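Search this site Go

The Member-Guest

By Jessie Farquharson
2020-03-24
14 shares | 2 comments 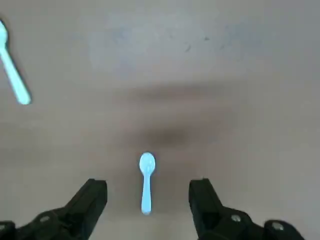 What is a member-guest?

A golf tournament in which each member of a club brings one player from outside, and the two of them play as a team.

That was how the letter from Tremomley explained it, anyway. Renzo Bellini read it standing at his mailbox and did not believe the rest. The rest said the greens had been rebuilt over the winter, that the course would play "like a links," and that the entry fee was up to $172 because of demand.

"What demand?" he said to his brother-in-law on the phone. "There's a pond on four you can smell from the road."

"So don't play."

"I didn't say that."

He played. He had played every September since he joined, and each time he had come home with a sleeve of balls and a sore back. His guest was his niece's husband, a big quiet man named Rungrueang who said he didn't golf much. Renzo had heard that before. People who said it either shot 69 or hit the cart.

The pro met them on the first tee and handed each of them a Tremico driver to try. It was supposed to add yards. He had a sheet of paper to prove it, with a graph.

"Who drew the graph?" Renzo asked.

"Tremico."

"Okay," Renzo said, and put the driver back in the pro's cart.

Rungrueang kept his. He stood over the ball so long that the pair behind them sat down on the bench. Then he swung, and the ball went out low and straight and kept going, past the bunker, past the place where Renzo's own drives usually gave up.

"You don't golf much," Renzo said.

"I used to."

They were tied for the lead by the turn, and Renzo trusted it less with every hole. He checked the scorecard twice. He looked at the greens, which did seem faster, and decided it was the dry weather. On four the pond had smelled the same as ever – he had made a point of rolling up there with his nose in the air – and that had cheered him a little.

On eighteen he had a putt for the win, maybe nine feet, downhill. Rungrueang crouched behind the hole and told him it broke left.

Renzo looked at it from both sides. It did not break left. He had been putting on this green for years, and everything on it ran right, toward the parking lot.

"New greens," Rungrueang said.

"That's what the letter says."

He aimed for it to break right. The ball rolled down past the hole on the left side, and kept rolling, and stopped on the fringe.

The pro was standing by the flag with the prize envelope. Renzo asked him what kind of slope they'd put in, and who had measured it, and whether there was a graph.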